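Home & Community | News

By Kimutai Okoth
Tuesday, 9.15 am

Residents of Rosales are invited to a free session on folding and sorting household laundry at the Numireck centre this March. There are 30 places available.

The session will cover jeans, everyday garments and the use of a bed as a folding surface.

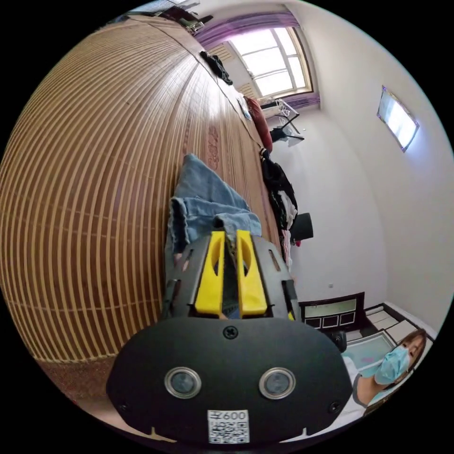
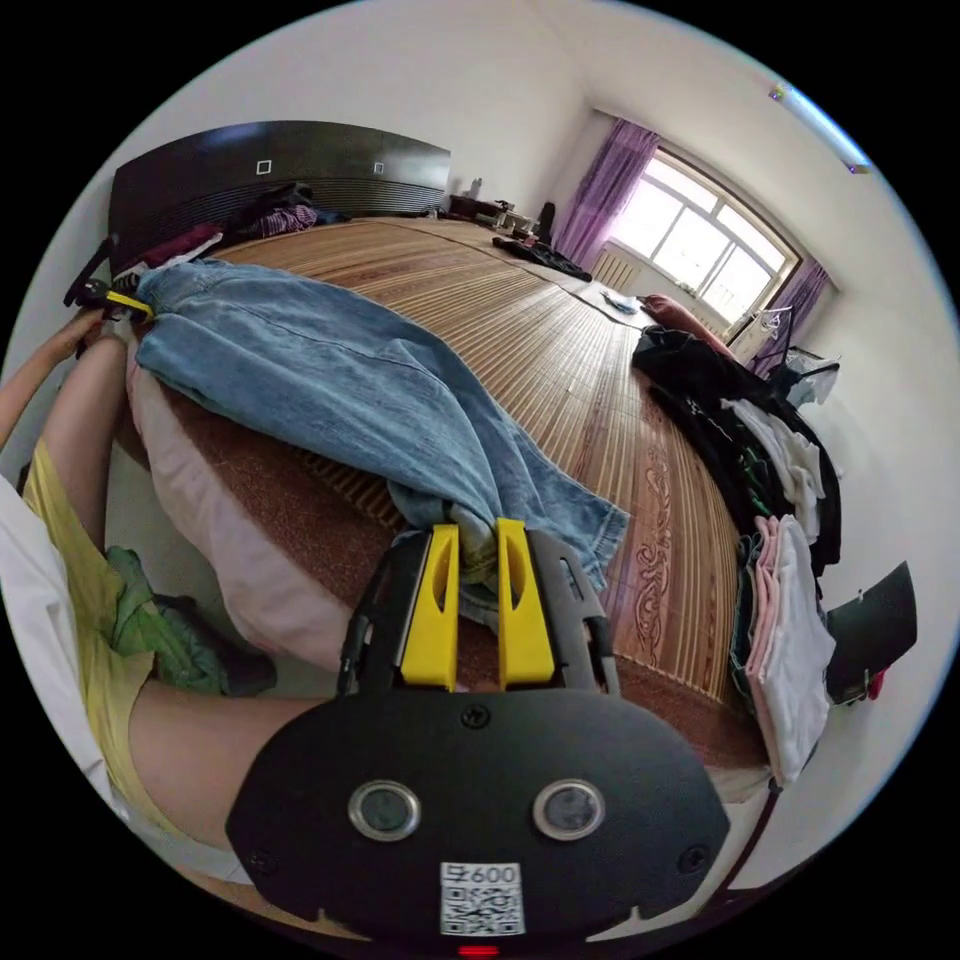
Light blue jeans on a bed covered with a woven mat.

Places may be reserved at the centre's front desk or by telephone on extension 426.

Last updated: Tuesday, 2 pm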